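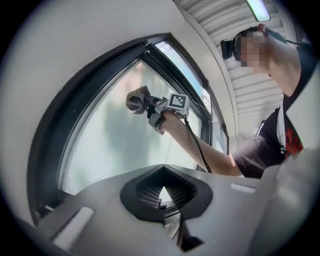

I would like to ask for advice about home internet over the mobile network, because I am close to cancelling it and going back to cable. We have the Isuvholm home plan, with 1000 GB per month, and the modem is a Lovby that we got from Selport in November. Kacper, in the black T-shirt with the red print, shares the plan with me and pays half. In the morning we get 60 Mbps on the test, and I am satisfied with this. After supper it drops to 2, sometimes it does not finish the test at all. The modem stands on the ground floor beside the stairs.

I telephoned support and the lady was very polite. She said the area has "good coverage" and that I should restart. I have restarted it more times than I have restarted anything in my life. If I cancel before the term is finished, the fee is $343. Is it possible to fix this, or should I pay and forget?

oliwia_c

basia_sikora replied:

Please do not pay anything yet. Two different things can be wrong and they look the same from the couch. The first is a weak signal in the house. The second is a crowded tower, when all the neighbours come home and watch their programs. A better place for the modem helps the first and does little for the second.

Log in to the modem page and look for RSRP and SINR. Write both down in the morning and again in the evening. Do it from the same place, with nothing moved.

bednarek_al replied:

I disagree a little with Barbara. If it goes from 60 to 2 by the clock, it is the tower. The walls of the house are the same walls in the morning. I had this for a whole winter with another company and I carried the modem around like a sick cat, and every evening it was slow again. Cancel it. Argue about the fee afterwards, in writing.

basia_sikora replied:

The walls are the same, but a weak signal suffers first when the tower gets busy. My neighbour and I are on the same tower and she had half of my speed until she took her modem out from behind the television. So it is worth one evening of trying, it costs nothing.

oliwia_c replied:

Thank you both. I have looked at the page. In the morning RSRP is -113 and SINR is 4, in the evening RSRP is almost the same but SINR goes below zero. I do not know if this is bad.

basia_sikora replied:

It is bad, yes, in both rows. RSRP at -113 is very weak. SINR below zero means that the modem hears more noise than tower. You have some of my problem and some of Aleksandra's problem. What is above the stairs? Is there a window high up?

oliwia_c replied:

There is a big roof window with a black frame and a second, narrower piece below it. A tree throws its shadow over the glass, I don't know if leaves matter for the signal. The walls beside it are white, with a black metal hook on the right one, so I could put a shelf there if Kacper agrees to drill.
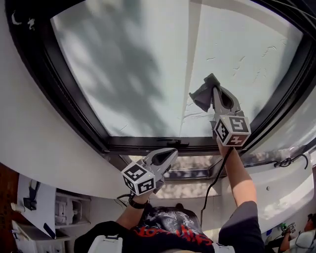 What I will try, in this order

1. Modem close to the roof window on a stool, no shelf for now, the same test in the morning and in the evening.

2. Modem at an ordinary window on the side of the tower (I must first find out where the tower is).

3. If both are bad, a written complaint with the numbers.

bednarek_al replied:

Leaves do matter, more on the higher frequencies and more when they are wet. It will not kill the signal, but do not be surprised if your numbers change with the season. Also some glass has a metal coating against the heat and this is worse than a tree. You cannot see the coating, you only find out with the test.

And please don't leave the modem in full sun. Mine switched itself off in July.

michalski_fan replied:

Why does no one mention an outside antenna? I have a Michalski on the gable, one cable down, finished. Window sills are for plants.

basia_sikora replied:

Because she rents, I suppose, and because not every Lovby has the sockets for it. Oliwia, check the back for two small round covers. If they are not there, the antenna is money in the garbage.

oliwia_c replied:

No covers on the back, only the power and the network cable. And yes, we rent.

First results. On the stool near the roof window: RSRP -101, SINR 11 in the morning. Evening SINR 3. The speed test in the evening gave 14, and a film played without stopping until the end. At the ordinary window it was a bit worse than on the stool, on both tests.

bednarek_al replied:

Good, but 14 against 60 is still the tower. I would send the complaint anyway. Ask them directly if the cell is congested and ask for the answer by e-mail. When I did this they released me from the contract without the fee, after the second letter.

basia_sikora replied:

Here I agree with Aleksandra. Send both sets of numbers, before and after, so they cannot tell you again to restart.

oliwia_c replied:

I wrote to them at lunch. The automatic reply says five business days. The modem stays upstairs for now, and I have bought a longer cable for the desk.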